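What Is a Comment on a Web Page?

Many web pages have a small box at the bottom. In this box, readers can write to the author. These words are called a comment.

On Nundalura, a page about frogs got 795 comments in November! The author could not read all of them in one day.

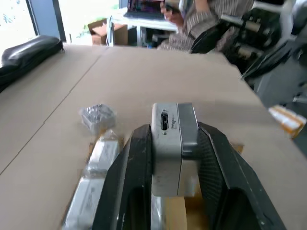

A gripper over a big table covered with cardboard.

Before a comment is shown, a helper called a moderator often reads it. The moderator checks 2 things: is it kind, and is it safe? If you write your address or your phone number, the moderator will take it out — strangers should not have it.

Do you want to try? Ask a grown-up first, and choose a nickname of three words or less.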